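Open day at Trotelberg

I have been to a fair number of open days in my time, mostly steam engines and one disappointing sewage works, so when Sioned Humphreys said there was a robotics one at Trotelberg I put my name down before she'd finished the sentence. This was in March. I was promised the future and a cup of tea, and got the tea straight away.

The talk was given by Malachy Ó Súilleabháin, who has the patience of a man who has explained the same thing to 11 parties of visitors. His outfit, Posus, wants a machine that can fold clothes. Before it can do that, somebody has to show it how, again and again, with a gripper held in the hand. You squeeze, the fingers close, you lift a bit of cloth and put it somewhere better. I had expected lasers.

What surprised me was how homely it all was. They do the work on sofas and blankets, among cushions, on the grounds that this is where washing ends up. Ifor Lewis asked whether it could do fitted sheets. Malachy looked at the floor for a while and said they had a slide on that.
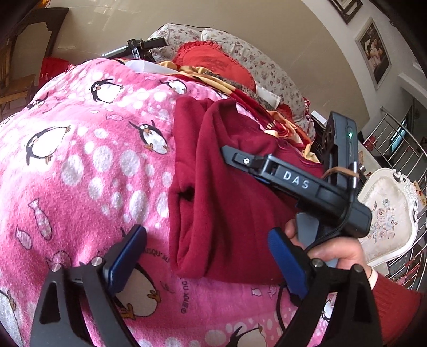 Then we were allowed a go. It is harder than it looks – you lose all feeling in the fingertips and find out how much of folding was done by feel. My first jumper took 12 tries and came out shaped like Anglesey. Esperanza Nieto, who is 78 and ran a laundry in Mendoza for years, picked up the gripper, sniffed at it, and had a sleeve over in two moves. Malachy asked if she was looking for work. She asked what it paid and the subject was dropped.

Trefor Pugh wanted to know when he could buy one. Not soon, was the gist, and not cheaply. Trefor said in that case he would carry on using the chair in the bedroom, which has never yet needed charging.

We caught the number 16 back to Girnville. Sioned has put us down for the cheese place next.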